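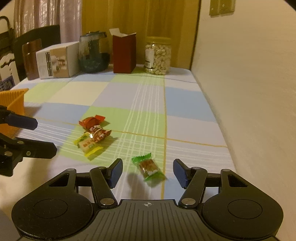 How Things Work

Which Gripper Picks Up Candy Best?

Picking up a piece of candy is easy for you. You look at it, reach out, pinch it and lift. For a robot, each of those steps has to be worked out, and the part that does the pinching is called a gripper. Some grippers have two fingers, some have three, and some have no fingers at all and use a suction cup.

In the town of Budport there is a small workshop named Orkham where people compare grippers. They try one kind, then another, on the same objects, and write down what happened each time. Between December and the end of the tests they wrote down 1765 tries. Candy was one of the things they used most. 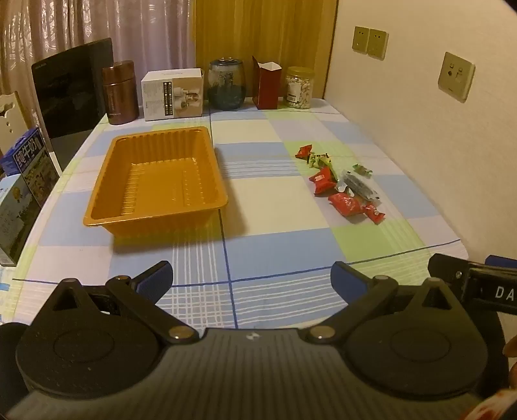 I-hsuan Mok
Staff Writer, Young Readers

15 Feb 2019

Robot fingers without the robot

The black grippers in our two pictures are held by people. A person carries the gripper to the table, opens the fingers over a candy, closes them and moves the candy. There is a camera on the tool, and it records what the fingers do from just behind them, so the view is always a little like looking down at your own hand.

Why would anyone build a robot hand for a person to hold? Because people already know how to pick things up. When a person does the job with robot fingers, the camera saves a record of a good way to do it. Later, a robot arm with the same fingers can use those records to practice. Learning from records like this is called learning by demonstration.

It is also a handy way to compare fingers. You can swap the pads in a few minutes and try again, and you don't have to wait for someone to program an arm.

Parts of a gripper

Look at the bottom of either picture and you will find these parts.

Fingers. There are two, facing each other. When they are apart, the gripper is open.

Pads. These are the blue parts on the fingers. Pads touch the object, and they matter more than most people expect.

Links. These are the black bars that join the fingers to the body. When the links swing, the fingers come together or move apart.

Pivots. These are the round metal pins. A link turns on its pivot in the same way a door turns on its hinge.

Body. This is the big middle part with grooves along it.

Put your elbows on a table with your palms facing each other. Now bring your palms together slowly. Your elbows are the pivots, your forearms are the links and your hands are the fingers.

What is hard about candy?

A wooden block is easy to grip. It has flat sides, and the sides stay flat when you squeeze. Candy in a wrapper is different.

The wrapper is slippery. Many wrappers are made of thin, shiny plastic that slides under a smooth finger.

The wrapper changes shape. If a gripper pinches only the twisted end, the wrapper can bend and the candy swings around underneath.

The wrapper is shiny. Light bounces off it and makes white spots for the camera. You can see a small white spot on the group of candies in the first picture. A computer looking for the edge of a candy can mistake a bright spot for an edge.

The pieces touch each other. In the first picture one candy is by itself near the fingertips and the others overlap farther away. The one by itself is the easier pick. To take one candy out of a group, the fingers need a gap to slide into, and sometimes there isn't one. Then the gripper has to push the group apart first, or come in from a different side.

The pieces are different sizes. The second picture has small twisted candies and also a long clear packet. The long packet can be picked up by its narrow side. If you turn the gripper the other way, the fingers may have to open very wide.

Two kinds of pads

The Orkham workshop wanted to know which pads to put on the fingers. They tested two kinds.

The first kind is called Cuturine. It is soft and springy. When it presses on a candy, it sinks in a little around the shape, so more of the pad touches the wrapper.

The second kind is called Hinrichs, after the person who first cut them. These pads are harder and have tiny ridges, like the ridges on the edge of a coin.

Hauke Grube ran the tests. He gave each kind of pad 40 tries on each kind of candy. A try counted as good only if the candy went from the table into a container without being dropped. If it fell on the way, the try was marked "drop." If the fingers closed and came up with nothing, the try was marked "miss."

"I wanted three words that anyone could write down quickly," he told us. "Good, drop, miss. If you have too many words, people argue about them."

What they found

The soft pads did better on round candies. A round candy touches a hard finger in only a small place, and it can roll or pop out sideways. (Try pinching a wet grape between two spoons and you will see the same thing.) The soft pads bent around the candy and held it.

The ridged pads did better on flat packets. The ridges caught on folds in the wrapper. On a smooth wrapper with no folds, both kinds of pad slipped at times.

Heavy things gave a different answer. Hauke filled a small bag with rice until it weighed 800 grams and tried to lift that too. The soft pads squashed so far that the bag turned and slid down. The ridged pads held it longer. If you wanted a gripper for bags of rice, you would choose differently than you would for candy.

So there was no single winner. The workshop now uses soft pads for candy and keeps the ridged ones in a drawer for heavier jobs.

Keeping the test fair

When you compare two things, you try to change only one thing at a time. Scientists call this a fair test. If you change the pads and the table and the candy all at once, you can't tell which change made the difference.

The people at Orkham had rules for this:

Use the same gripper body for both kinds of pads.
Use the same candies. Replace a candy when its wrapper tears.
Let the same person do both halves of the test.
Wipe the pads after every 10 tries.
Write down every try, even the bad ones.

The last rule was the one people forgot. It feels odd to write "miss" over and over, but the misses tell you what to fix.

Some things were mixed up on purpose. The candies were moved between tries. If a candy sits in the same spot every time, a robot may learn the spot and learn nothing about the candy. Move the candy a little to the left and the robot will close its fingers on the tablecloth.

The tablecloth helps with this too. Its stripes and colored blocks give the computer plenty of lines to look at that have nothing to do with the candy. The computer has to learn which lines belong to the wrapper and which belong to the cloth. A plain white table would be easier, but people's homes have patterned tables, and boxes and jars standing at the back.

One gripper or two?

In the first picture part of a second gripper shows at the left side. Two grippers can share a job. One holds a container steady while the other drops something in, or each one picks from its own side of the table.

Two grippers also bring a new problem, which is that they can bump into each other. People avoid bumping their hands together without thinking about it. A robot with two arms has to keep track of where both arms are all the time, and slow one down if the other is in the way. Hauke says his next tests will be about this.

Try it yourself

You can run a gripper test at home or in class. You need a pair of kitchen tongs, a bowl, some wrapped candies, two rubber bands, paper and a pencil. Ask an adult before you borrow the tongs.

1. Put the candies on the table, with some touching and some apart.
2. Pick up one candy at a time with the tongs and put it in the bowl.
3. After each try, write "good," "drop" or "miss."
4. Wrap a rubber band around each tip of the tongs. These are your new pads.
5. Put the candies back and do the same number of tries again.
6. Compare your two lists.

If you want a harder test, close one eye. With one eye it is more difficult to judge how far away the candy is, and a robot using a single camera has the same trouble. You can also try holding the tongs in your other hand, or ask a friend to move the candies while you look away.

Words to know

Gripper: the part of a robot that holds things.
Pad: the piece on a finger that touches the object.
Pivot: a pin that another part turns around.
Friction: the force that slows things down when they slide against each other. More friction between the pad and the wrapper means less slipping.
Demonstration: showing how something is done.
Fair test: a test in which only one thing is changed at a time.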